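Plirberg Dual-Arm Bin Picking Cell
Equipment Planning and Purchase Information

The Plirberg cell is supplied to manufacturers that need to take loose metal parts out of open bins and place them in a tray for the next operation. This page is intended for purchasing and facilities staff who are preparing a budget request. Detailed drawings are provided with the formal quotation.

What the base price includes

The base price covers two arms, two grippers, a sensor module for each gripper, the control cabinet, and the standard work surface. Bins and trays are quoted separately, as most customers already have a container size in use and wish to keep it. Customers who have not settled on a container should do so before requesting a quotation. Changes to the bin after the order is confirmed may affect finger length and delivery.

Floor space and power

Please allow 155 square feet for the cell, including clear access on the operator side. The floor should be level and sealed. A dedicated electrical circuit is required and must be installed by the customer before delivery. Compressed air is not needed for the standard grippers.
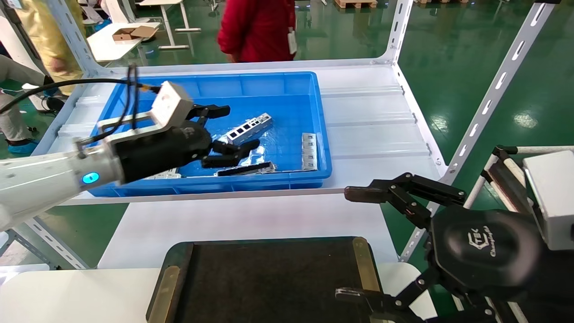
Part trials

Before any order is accepted, Plirberg asks for a trial with the customer's own parts. Brackets, bars, and small stampings behave differently when they overlap, and reflective surfaces can affect the sensor readings. Please send 28 pieces of each part number, in the condition in which they reach your line, along with any liner or packing material that normally stays in the bin. Trials are carried out at our Plindbridge site, and a written report is issued within 15 working days. The trial fee is credited in full against a later order.

Items often left out of the budget

Spare finger pads, replacement cables, and operator training should be entered as separate lines. Training takes two days for up to four operators. Customers connecting the cell to an existing conveyor should also allow for integration work, which in the Cletton region is handled by our partner Michailidis.

Quotations and site visits

Quotation requests may be addressed to Ileana Vlad, Equipment Sales. Questions on part trials and shipping of samples should be sent to Cúc Phùng, Applications — please include the part numbers and a drawing where one is available. Prices remain valid for 60 days from the date of quotation.

Page last revised 2021-03-16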